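**2026-04-15**

A Trostovley alterou as regras de recolha de cabos elétricos e de dados nos seus pontos de entrega. A partir de abril, os cabos deixam de ser aceites misturados com pequenos equipamentos e passam a constituir um fluxo próprio, com pesagem e registo separados. A medida abrange 40 pontos de recolha e aplica-se a particulares e a empresas.

Segundo a nota técnica da empresa, a separação na origem reduz o tempo de triagem manual e permite encaminhar os condutores de cobre diretamente para granulação. No ano anterior deram entrada 3833 quilogramas de cabos identificados como tal. A quantidade entregue no interior de outros lotes não foi apurada, por falta de pesagem individual.

O processamento fica a cargo da Donier, que recebe o material em contentores de 200 litros. Cada contentor leva uma etiqueta com o código do ponto de recolha, a data de fecho e a classe do cabo. Os contentores sem etiqueta são devolvidos à origem, com os custos de transporte imputados ao operador do ponto.

## Condições de entrega

Os cabos devem ser entregues enrolados e atados, sem nós e sem fita adesiva a cobrir as fichas. A nota recomenda um enrolamento alongado, com as pontas recolhidas numa das extremidades, por ocupar menos volume no contentor e facilitar a inspeção do isolamento. Não é necessário remover os conectores. Os cabos com isolamento queimado ou condutor exposto seguem em saco fechado.
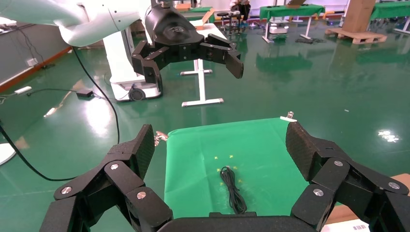

## Classes e limites

Foram definidas duas classes. A primeira reúne os cabos de alimentação e as extensões sem enrolador. A segunda compreende os cabos de rede, de vídeo e de áudio. Os cabos de fibra ótica e os cabos com enchimento de gel ficam excluídos e mantêm o circuito anterior, com marcação prévia.

Para particulares, o limite é de 25 quilogramas por entrega. As empresas podem exceder esse valor mediante pré-registo na plataforma Nostel, onde devem indicar a classe, o peso estimado e a proveniência do material. O comprovativo é emitido em formato eletrónico após a pesagem no ponto de recolha.

O sistema de registo Inga, usado até agora para os pequenos equipamentos, continua disponível apenas para consulta de entregas anteriores. Os códigos de operador atribuídos nesse sistema mantêm-se válidos na nova plataforma.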